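Teleop demos for a basket and fruit task, is this worth the hours?
Posted in: Manipulation / Learning from demonstration

bawa_k
Three weeks into driving our humanoid by remote and I'm getting grumpier by the day. The task is dull on purpose: yellow basket, fruit, a mesh rack at the back of the desk. Operator wears the headset and gloves, robot copies, we log it all. The plan says 100 demonstrations before the first training run. I think the plan is optimistic about what 100 demonstrations buys you. Some views of the setup:

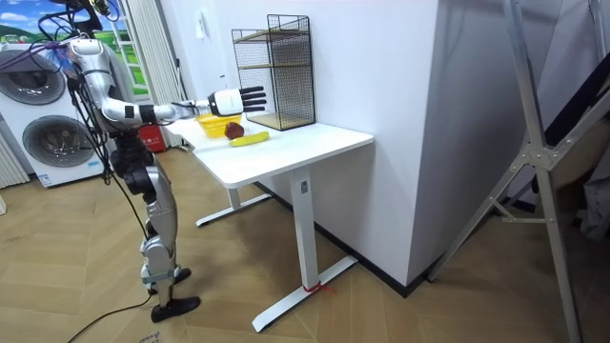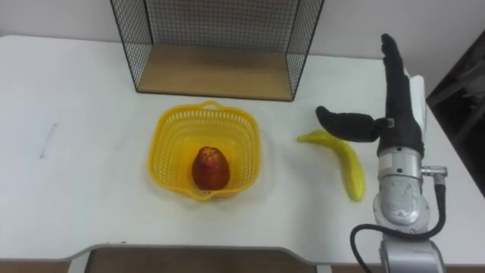
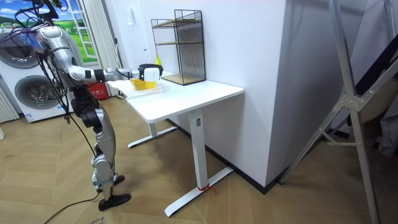
Same white desk in all three, same yellow basket. The middle one is the view from the head.

Question for anyone who has done this: how many demonstrations do we need before the policy copes with the basket starting somewhere new?

murakami_a
More than 100 if your operators keep putting the basket down in the same spot, and there's no single number past that. What matters is how many different starting positions you cover. I'd take 128 demos with the objects moved every time over 700 from one layout. Hold some positions out of training completely and test only on those. If the success rate falls off a cliff there, go collect more in that area of the desk.

oda_d
128 is a suspiciously tidy number. Did you measure that or is it a batch size that wandered into your head?

murakami_a
Batch size, fair enough. The point about spread stands. We had a big set from one layout at my last job and the policy was basically a recording.

pai_siva
I'm going to be the annoying one and ask why teleop at all. For pick up, move, put down, you could guide the arm by hand, save the waypoints and be done by lunch. I've watched people burn a month on learned policies for jobs a waypoint script did fine.

bawa_k
Waypoints work until the basket is somewhere else, and then you need detection and a grasp planner, and now you have a different month of work. Also I am not hand guiding a humanoid. With an arm bolted to a bench, sure. With this thing you push on the elbow and the whole upper body wants an opinion.

pai_siva
Detection on a bright yellow basket on a white desk is not a month. It's an afternoon with a color threshold. You picked the easiest object in the world and then picked the hardest method.

oda_d
He's right about the basket. He's wrong about the fruit, unless the grasp point never changes. A banana lying at whatever angle is where scripts start growing special cases.

pai_siva
Then write the special cases. At least you can read them when they break.

maruyama_m
I ran operators for Brudosar for a while, so from the chair side. The part I distrust is the demos themselves. People get tired and start cutting corners, and the model learns the corners. After an hour most operators stop pausing before the grasp. They hover, guess at the depth, nudge, correct. If you keep those in, you get a robot that hovers and nudges. We capped sessions at 40 minutes and threw out anything with more than 3 corrections. It hurt to delete them and I'd do it again.

murakami_a
I disagree about deleting corrections. Recovery behavior is exactly what pure imitation is short of. If every demo is clean, the first time the hand lands an inch off the policy has never seen that state and goes somewhere stupid.

maruyama_m
Recoveries on purpose, yes. Start the hand in a bad place and drive out of it, and label it. What I threw out was dithering. They don't look the same in the logs if you plot wrist speed.

bawa_k
OK, the wrist speed plot is useful. I looked at Sunday's batch and you can see the dithering plain as day, mostly mine. How did you handle depth? From the head view I misjudge how high the fingers are over the banana all the time.

maruyama_m
Second monitor with the side camera. Everyone hated it for a day or two. You can do without if your headset has decent stereo, but check what the policy gets to see as well. If the operator is using a camera the model doesn't have, you're teaching it decisions it can't make.

oda_d
Seconding that last bit, we got burned by it on the Troltetti project. Operator had a side view, model only had the head camera. Grasp height was a coin toss.

pai_siva
So to recap, she needs more cameras, more layouts, labeled recoveries and a policy on tired people. My script is still done by lunch.

bawa_k
Your script is welcome to come over and try. I'll put the basket wherever I like.

pai_siva
Send me the camera calibration and I will.

bawa_k
Sent you a message. Moving the start positions from tomorrow, and splitting off a held-out set like murakami said. I still don't believe in the 100. Will post the numbers in October if there are any.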